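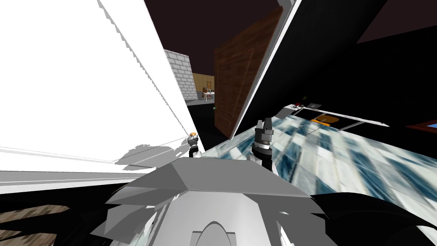

3.2 Participants and setting

Learners were recruited from the kayak rolling course run at the Grillham pool in June. All 53 were adults who could swim and had completed a wet exit, but none had rolled a kayak without help. Those with recent shoulder injuries were excluded. Each learner attended five sessions in the same model of closed-cockpit boat (the Ayala), with foam padding fitted at the hips and knees to limit movement in the seat.

Sessions took place in the shallow half of the pool, with one instructor standing beside each boat. The instructor could right the boat by hand at any point, and an attempt that ended in this way was scored as a failure.
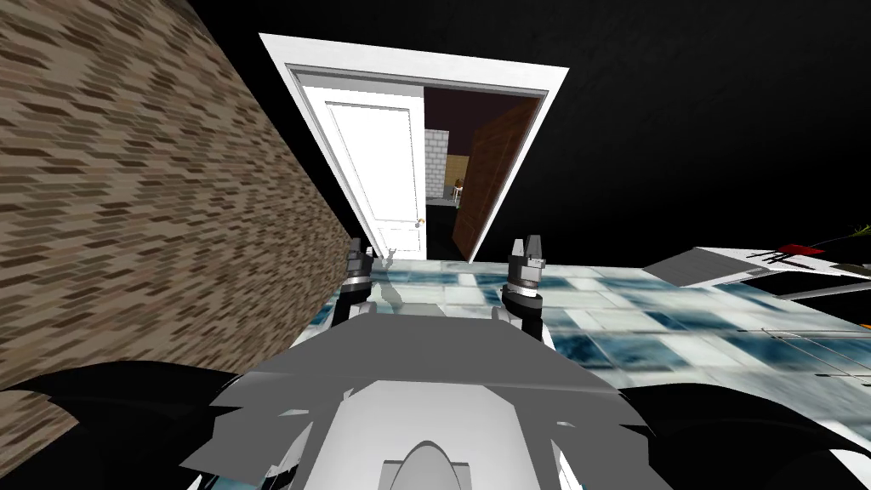 Loss of orientation is the error most often reported by instructors who teach the roll. Once inverted, a learner must find the surface from pressure at the hips, the feel of the paddle and whatever can be seen through a mask. On land the visual part of this task is easy. The white door casing in Figure 1 leans diagonally across the view, yet it is readily taken as upright, and the tilt is assigned to the viewpoint. Underwater, edges of this kind are few and blurred, and a tiled pool floor gives direction but little sense of which side is up. We therefore treated body contact as the main cue and vision as a secondary one.

3.3 Procedure

Learners were assigned to one of two teaching orders. In the first, the hip movement was practised at the pool side before the paddle was introduced. In the second, the paddle sweep was taught from the start and the hip movement was added later. Instruction time was equal in both groups — only the order differed. 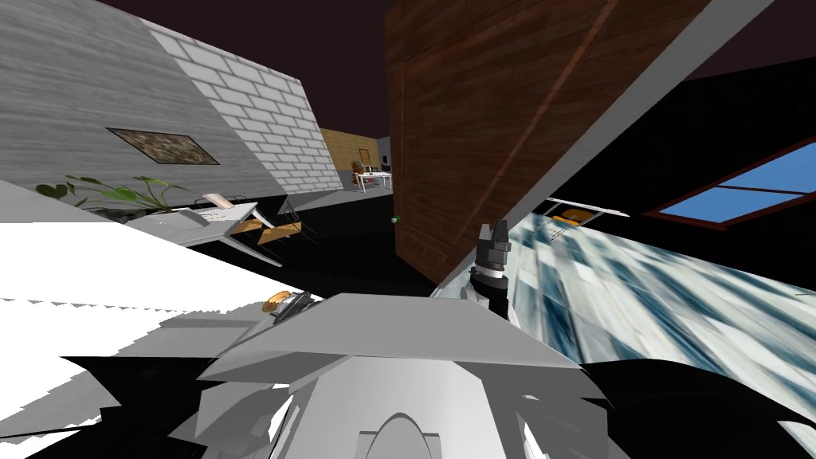 Every session ended with four unassisted attempts, two on each side. The starting side was alternated between learners. A rest was given after each attempt, and learners who reported dizziness were withdrawn for the remainder of that session but kept in the analysis. Nose clips were permitted; masks were worn by all.

After the final attempt, learners completed the Retell form, on which they wrote down the sequence of movements from memory. The forms were marked by two raters who did not know the teaching order.
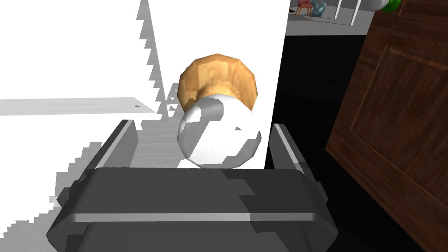 3.4 Measures

The primary measure was the proportion of successful attempts in the final session. A roll was counted as successful if the learner returned to an upright position without contact from the instructor and remained there long enough to take one forward stroke. Time under water was taken from a poolside stopwatch and is reported for successful attempts only. Boat heel was recorded by an Avier sensor fixed to the deck behind the cockpit, with intervals calculated at the 99 per cent level.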